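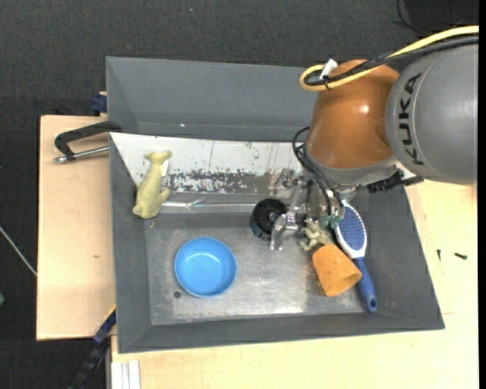 Community Help Forums Need Editors

Most organizations that run a public help forum treat it as a service that maintains itself. Members ask, other members answer, and the host pays for the server. It is the position of this office that the arrangement works well for a short period and then begins to fail, and that the failure is usually mistaken for a loss of interest among members.

Consider the knowledge board operated by Oltudness, which was opened to the public in November with 800 questions carried over from an older mailing list. By the end of its first season it held 1,003. The increase was welcomed in the site's own announcements as evidence of healthy growth. A reader who searched the board for help with a password reset, however, would have found several threads on the subject, two of which gave instructions for a menu that had since been removed. All of them were marked as solved. The word "solved" recorded only that the person who first asked had been satisfied on that day.

Voting is commonly offered as the remedy. Readers mark the answers they find useful, and the best answers rise. We do not dispute that voting helps in the first days of a thread. After that, the vote total becomes a record of age. An answer posted early gathers votes from every later visitor, including visitors who follow it without success and never return to say so. A correct answer posted two years afterward starts at zero and sits under a long column of older replies. Few people scroll that far.

Moderation, as it is generally practiced, does not address this. The moderators at Zovetti remove advertising, settle disputes and close threads that wander from their topic. They perform those duties well, and the board is a civil place. Their written guidelines say nothing about whether an answer is still true. A moderator who corrected an outdated reply would be exceeding the role as defined, and the few who have tried it were asked by members, with some heat, to stop.

What is missing is an editor. By this we mean a person with the authority to merge duplicate questions, retire answers that no longer apply, and write a short summary at the head of a long thread. The editor should sign such changes and should leave the original posts available to anyone who wishes to read them. Members own their words, and nothing in this proposal requires that those words be altered. It requires only that a reader be told which of them to rely on.

Three objections are raised regularly. The first is cost. Jendach assigned one staff member to edit its board for 30 minutes each working day, and the site's managers considered even this difficult to defend at budget time. We would ask them to set the expense beside the support calls made by people who searched first and were misled. That comparison is seldom carried out, as the two figures sit in different departments.

The second objection is that editing discourages contributors. There is some truth in it. A member whose answer is retired may feel dismissed, particularly if the notice is automatic and badly worded. Courteous notices reduce the problem, though they do not remove it. Some members will leave.

The third objection is more serious. An editor employed by the host may be tempted to retire answers that are accurate but unflattering, such as a workaround for a fault the company would prefer not to discuss. We see no complete protection against this. A public log of every editorial change, open to comment, would at least make the practice visible. Bai publishes a log of this kind for its user library, and its members do read it and complain about it, often with good reason.

Sites that are not ready to appoint an editor could begin with a modest step. Each answer could display the date on which someone last confirmed it, separate from the date on which it was written. Threads with no confirmation after 2 years could be labeled as unreviewed and placed lower in search results. The work involved is small, and the label makes no claim about whether the answer is wrong.

Contact the editorial office | Copyright 2018. All rights reserved. | Back to top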